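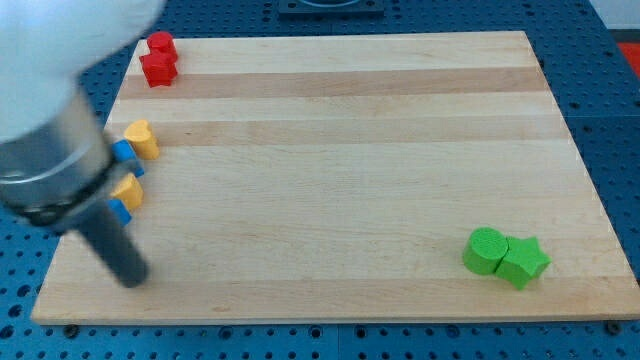 Maple Boards from Our Workshop

Welcome to the board gallery. We are a small wood workshop on Kristiansen street, in the back part of the old Arnari printing building, and we make cutting boards, serving boards and a few other things for the kitchen. Many customers write to us and ask how the maple looks in real life, because every shop screen shows it a little different. So this page is mostly about maple, its colors and its lines, and how to live with it after you bring it home.

Page last changed: Feb 10, 2023

The wood

Maple is a light wood. When people hear this, they imagine one even color, like paper, but a maple board is more interesting. It has pale bands and honey bands, and they go together along the length of the board. The grain is fine and straight, so you must come close to see it well.

The board at the top of the page is a good one to study. Two tan stripes run across it, one a little lower than the other, and between them and below them the wood is the color of cream. We like such stripes very much. Some customers want a board without any stripe, and then we look longer in our stock, but please tell us this before you pay.

Small darker flecks are also normal in maple. You can find a few of them on this board too. They are part of the wood and they do not wash out. Please do not try to remove them with bleach. One customer did it in January and we had to sand the whole face again.

The sizes

We make three sizes and each has its own name. The names are only for us to keep order on the shelf, but the customers began to use them also.

Aka: the small one, 20 cm wide. Good for bread, cheese, one onion. It goes in a narrow cupboard standing up.

Kristiansen: the middle one, named after the street. This is the board that most families take first. If you have only one board in the kitchen, take this one.

Zatumach: the big one, 70 cm on the long side. Before you order it, measure your counter and also measure your sink. A board that cannot go under the tap is not a pleasure to wash.

The edge

We keep the front edge thin on our wide boards. A thin edge is easier to lift with one hand and the board does not look heavy on the table. The price for this is that you must dry it well. Thin wood moves faster when one side stays damp, and after some weeks it can bend like a saddle.

The oil

Each board gets its first oil from us. After this the work is yours, and it is easy work. Wash the board with warm water and a little soap, dry it with a towel, and stand it up so the air comes to both sides. Wait until the next morning. Then put on food safe mineral oil with a soft cloth, always along the grain, and take away what the wood did not drink.

In the first month do this every week. Later, when the surface starts to look gray and tired, do it again. The honey bands become deeper with oil and the pale ones change only a little, so the pattern is stronger on an old board than on a new one.

Never put the board in the dishwasher. We write this on the paper inside the box, and still we receive letters.

Orders and repair

A custom board takes 18 working days from the day we agree on the wood. You can ask for photos of two or three planks and choose between them. We also sand and oil old boards again, including boards from other makers, if there is no metal inside.

The open shelf in the workshop has boards with small faults at a lower price. For these you must come yourself, we do not send them. Ring the bell with number 310 and wait a little, the machines are loud and we do not always hear it the first time.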